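Landier two-arm bench cell, tested on small gear assembly
Reviewed October 20, 2024

Vendors keep promising that a machine will soon stack the dishwasher. I put the Landier on a narrower chore: seating metal gears on a white plate with a central hole and a short peg. An apprentice learns it in a morning.

Setup was straightforward. The arms bolt to the bench and the controller accepts the Borklow job files we already had. A dark mat is worth buying, as the head camera copes poorly with bright metal on a white tabletop.

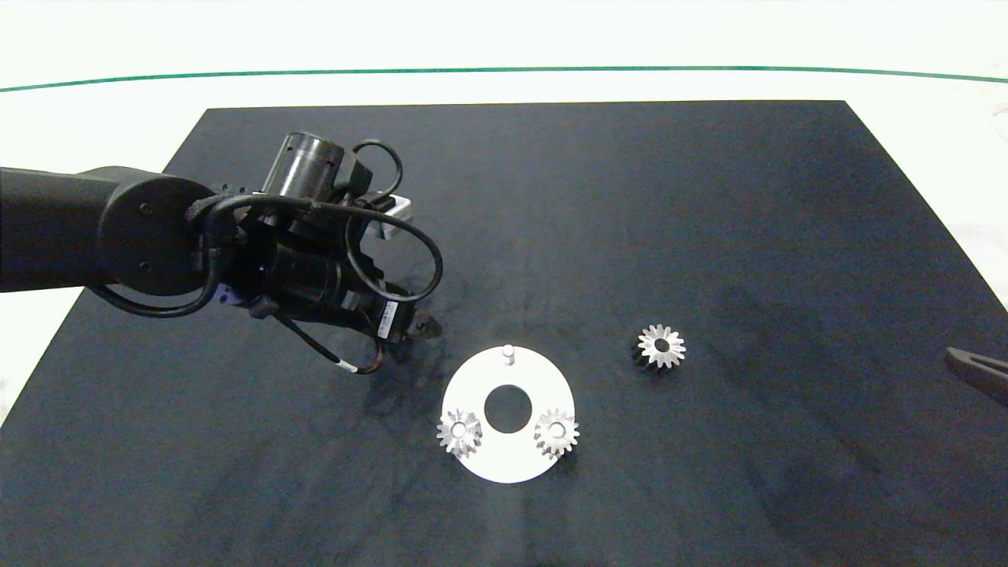 Cycle time is the weak point. Over 754 trial jobs the cell placed gears acceptably when the bore sat square to the peg, and stalled when it did not. There is no wrist compliance to speak of – a person wiggles the part without thinking, and the Landier backs off and starts again.

Cabling is my other complaint. The loops at the wrist are long and exposed, and I would want them sleeved before running a full shift.

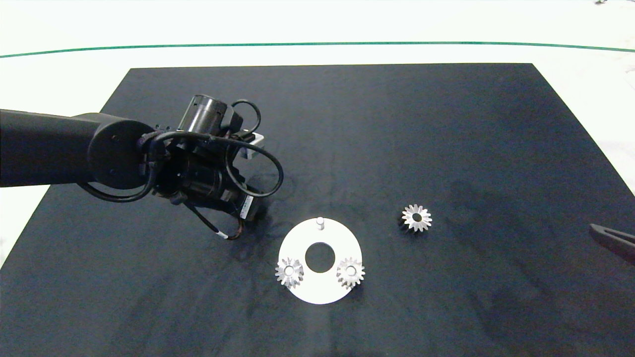 Mechthild Rainer

Replacement fingers swap with two screws and hold their calibration. The Clilo software is less mature. Error 2003 covers both a missed grasp and a dropped part, so the log has to be read beside the video.

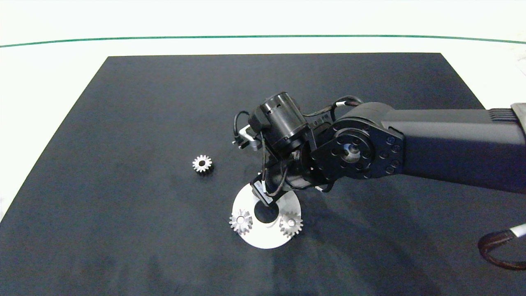
Gripper over the disc, third gear still on the mat.

For a small shop with steady batches of one part, the cell is usable now with someone nearby. For mixed work, or anything in a kitchen, I would wait. List price for the second arm is $2563, mounting plate extra.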